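Wednesday cryptic, and a theme I nearly missed

I've been doing Matoušek's cryptics since he took over the Wednesday spot in September, and this one is my favourite so far. If you haven't done it yet, go and do it first, because I'm about to spoil the lot!

The grid looked ordinary enough. Fifteen by fifteen, the usual symmetry, a slightly mean northeast corner where everything hangs off one crossing letter. I got going in the bottom left with STEAMER at 22 across ("Ship's company in second tier, mostly rowdy at first" was my reading, then I realised I'd parsed it completely wrong and had to go back). Right answer, wrong reasons. Story of my solving life.

Then I got stuck for a good long while on 5 down, which I was sure was an anagram. The clue was "Silent, changed to be on the register". I wrote out the letters of SILENT in a circle on the back of an envelope, the way my nan taught me, and got LISTEN, TINSEL, ENLIST. Of course it was ENLIST. I'd written it down second to last and skipped straight over it, because I had LISTEN in my head and couldn't shake it.

And that was the theme! Every one of the 8 starred clues used fodder that makes at least two other words, and the spare ones had been sprinkled around the grid as ordinary answers. TINSEL was sitting at 14 across with a completely unrelated clue about Christmas trees. I'd filled it in twenty minutes earlier with a mouthful of toast and thought nothing of it.

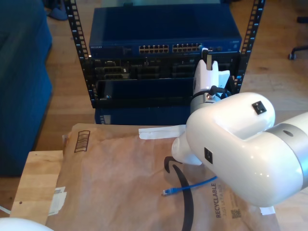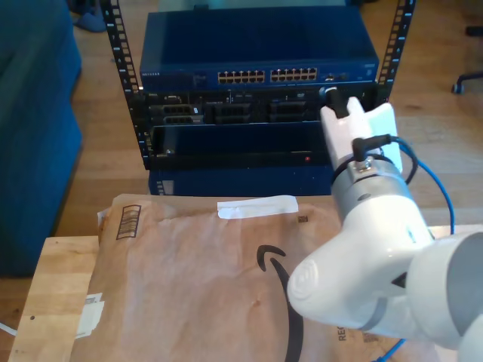
Once I'd twigged, the rest fell out in a great rush. STREAM and MASTER both belonged with 109-year-old "tamers" (a lovely clue about a very elderly circus act that made me laugh out loud on the tram), and I went hunting for the others with a highlighter. My favourite colour, too, the orange one. I do like a puzzle that gets better after you've finished it.

Clue of the day for me was 17 across: "Flower of London? (6)". THAMES, because it flows. Yes, it's as old as the hills, and yes, I groaned, but it's there for anyone who's new to cryptics, and I remember how thrilled I was the first time I saw that trick. Frida Kárason emailed to say she'd have dropped it. We've agreed to disagree.

My one grumble is 9 down. I needed a dictionary to confirm it, and both crossings were vowels, so it was a bit of a coin toss. A friendlier crossing would've fixed it.

For those asking about the Rurngate barred puzzles, I'm still working through the collection and I'm hopeless at them. Svend Bergmann swears they get easier after the first 5. I've done three and have no evidence of this whatsoever, but the grids are gorgeous and I'm going to keep plugging away. I'll put up my notes on number four over the weekend, finished or otherwise. If you found a theme word I've missed in this one, pop it in the comments, but please put a spoiler warning at the top for the slow coaches.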